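## 宿「エリー」、9月から冬じたくの長期滞在プランを開始

湖畔の町ガルコセロにある小さな宿「エリー」が、9月から5泊以上の長期滞在プランを始める。夏の観光客が引いたあとの静かな季節を、もっとゆっくり味わってほしいという思いから生まれた企画で、対象は全15室のうち、湖に面していない側の11室である。

「湖が見えないお部屋は、どうしてもあとまわしにされがちでしたけれど、朝は鳥の声がよく聞こえて、わたしはむしろこちら側が好きなんですよ」と、宿を切り盛りするフォスティーヌ・テクシエさんは笑う。先代から宿を引き継いで今年で22年目。常連客のなかには、子どものころに親に連れられて来て、いまでは自分の子を連れて来る人もいるそうで、そんな話になると、なかなか止まらない。

プランには朝食のほか、毎週水曜日の夕方に食堂で開かれるスープの会が付く。町のパン屋「ラクロワ」が焼きたての田舎パンを届けてくれることになっており、宿泊客でなくても、席に余裕があれば参加できるという。鍋の中身はその日の市場しだいで、かぼちゃの週もあれば、豆ばかりの週もあるとか。
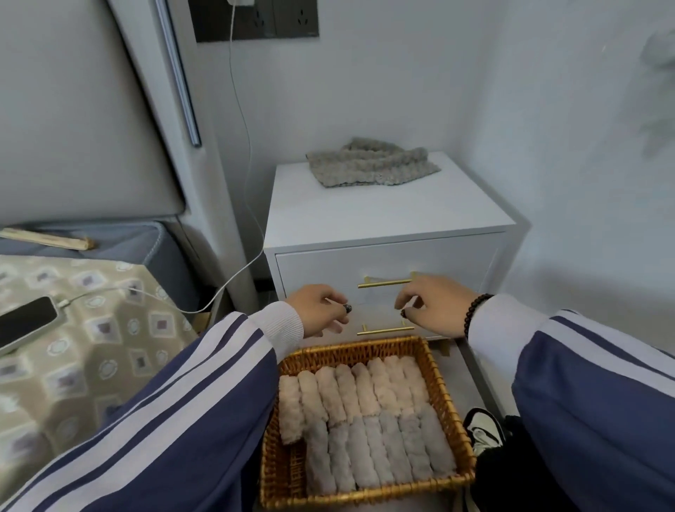 文・フェルハト・オラル(ガルコセロ支局)

部屋の寝具も、秋の深まりに合わせて少しずつ厚手のものに替えていく。寒がりの人には毛布の追加もあるので、遠慮なく声をかけてほしいとのこと。予約は電話か宿の窓口で、午後の早い時間がつながりやすい。なお、湖畔行きのバスは9月から本数が減るため、夕方に着く予定の人は、あらかじめ時刻を確かめておきたい。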